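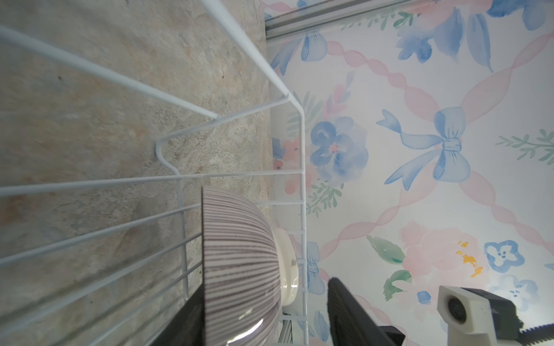
A striped bowl in a wire dish rack.

Every September the water office in Dradley mails out its conservation leaflet, and every September it tells me that a dishwasher will save my household 3,673 gallons a year. I have read the leaflet twice and still can't find out whose household that is. Mine has two people in it. We own nine plates.

The number seems to assume a tap left running at full blast through every meal. Does anyone wash up that way? I fill a basin, I wash, I rinse in a second basin. When I asked the office how they got the figure, they sent me the leaflet again.

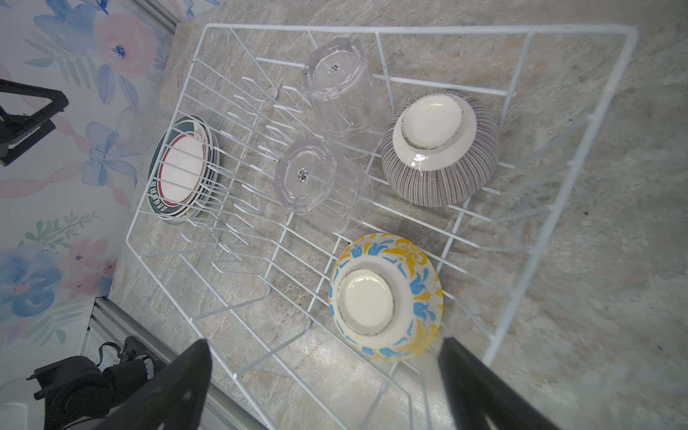
Plates standing in the rack, one with a teal rim.

Then there is the rebate, $101 off a new machine, if you buy from the Rasance store and have it put in by an approved fitter. The cheapest one I saw there was $397 before fitting. I'm willing to believe that a big family comes out ahead. I'm less willing to believe that a town with leaking mains has found its water thieves at the kitchen sink.
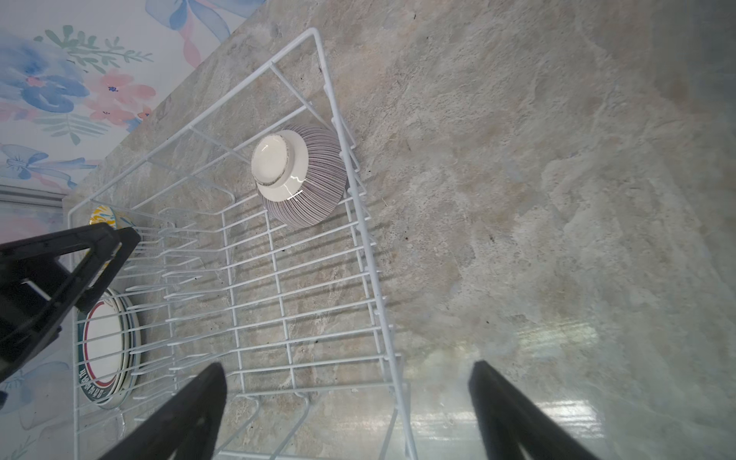 Fair enough on the mains, but two basins is your habit and hardly anyone else's, wrote one reader when I tried this argument in the newsletter. Maybe so. I would still like the office to go and measure a few sinks before it prints the thing again.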